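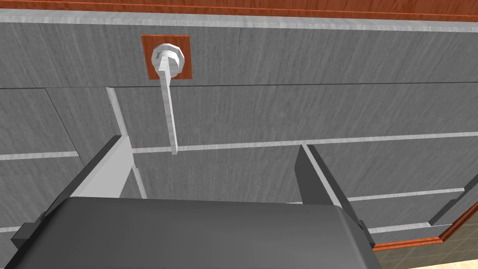
Gray cabinet fronts under a wooden countertop edge, in a computer rendering.

Meron Negash has been making stuffed animals from felted wool and woven cotton for long enough to have opinions about thread. She drafts her own patterns, sells them under the name Delel, and teaches a four-session class on joints and closures at the Folanum craft rooms. We spoke about the part of toy making that she considers underexplained in most patterns: how limbs are attached, and what happens to them in use.

Her first toys had limbs sewn directly into the side seams. "You baste the arm between the two body pieces, raw edges together, and run the seam through all the layers," she said. "With quilting cotton that is four layers at the arm, and more if you turned the arm with its seam allowance untrimmed. A home machine will do it if you slow down. With wool felt it will skip stitches."

The method is fast and holds well, but it fixes the angle of the limb. Negash still uses it on flat toys and on anything for a child under three. For a bear or rabbit that is meant to sit, she moves to one of two other methods, thread jointing or disc jointing.

Thread jointing needs a long doll needle, strong thread and usually four buttons. The thread passes through the body at shoulder height, through one arm, through a button, back through the arm and body, and out to the other side. Negash makes three full passes before she pulls anything tight.

"People tighten after the first pass. Then the second pass has slack in it, because the stuffing has compressed, and the slack stays in there," she said. "Make all the passes, then pull, then wait a minute and pull again. The filling keeps settling while you hold it."

She uses waxed polyester upholstery thread, doubled. She has tried cotton perle, which looked better against the buttons and wore through at the holes. Linen held, though she found it stiff to knot close to the fabric. Her knots are square knots with an extra turn on the first half, and the tails are buried in the body at least as deep as the needle will reach.

Buttons are left off toys for small children. In that case she sews a flat felt circle over the exit point before the first pass, and the thread bears on the felt. The stitches sit in a small cross about a quarter inch wide.

Disc joints are the older method. Each joint has two discs, two washers and a cotter pin or a bolt with a locknut. One disc sits inside the limb and the other inside the body, with the fabric pinched between them. The limb is stuffed after the disc goes in, and the body is closed last.

Negash learned cotter pins from Byung-chul Kwak, who repaired bears for the trade and has since retired. "He turned each leg of the pin into a crown shape, down on both sides, so that it pressed on the washer. I ruined a lot of pins. If the first bend is too high on the leg, the joint is loose and you cannot fix it, you take it out and start with a new one."

She now prefers a bolt and locknut for any toy taller than a hand. The nut can be tightened a quarter turn at a time and reopened later if the body seam is unpicked. Her rule is that a finished limb should hold any position when the toy is picked up by the ears, and should move under light pressure from a thumb. At the time of assembly it should be tighter than that, as felt and mohair backing both thin slightly where the discs bear on them.

Disc size causes more trouble than hardware. A disc that is too small lets the limb wobble on its axis. One that is too large shows as a ridge under the fabric. "Measure the flat part of the limb at the joint, seam to seam, and take off the thickness of your stuffing on both sides. With firm stuffing that is not very much. I cut a cardboard disc first and put it in the limb before I open the packet."

The placement marks matter as well. She transfers them to the wrong side with tailor's tacks, never with a pen, and pierces the hole with an awl so that the threads of the backing are pushed aside and left whole. On knitted fabric she irons a small square of woven interfacing behind each mark. Crochet bodies get a scrap of felt in the same place, stitched down at the corners.

Her own testing is simple. She moves a sample joint through a full turn 200 times by hand, checks it, and does another 200. Samples that are to go into a printed pattern get up to 1,000 turns, spread over several evenings. She keeps a notebook with the fabric, thread, disc size and the turn at which anything changed.

"The thread joints mostly loosen early. If one has not moved by 400, I have not seen it move later," she said. "The bolts do nothing at all for a long time, and then the fabric goes. So I look at the fabric."

Two of her students have taken the notes further. Jong-dae Pyo compared three weights of wool felt with the same bolt and found that the heaviest was the hardest to set evenly, as one side of the disc would seat before the other. Ha-rang Ham has been working on a five-way joint for a dragon named Kong, with the neck on two discs set at an angle. Negash described the neck as "promising, and too heavy for the front legs."

The next Delel pattern is a sitting hare called Undeo, planned for May. It has thread-jointed arms and bolted legs, and the ears are wired only in the version for display. The instructions give the disc size for each leg in both felt and mohair. The arm passes are drawn one to a page, and the closing seam is a ladder stitch worked from the tail up, with the last two inches left open until the hips have been checked.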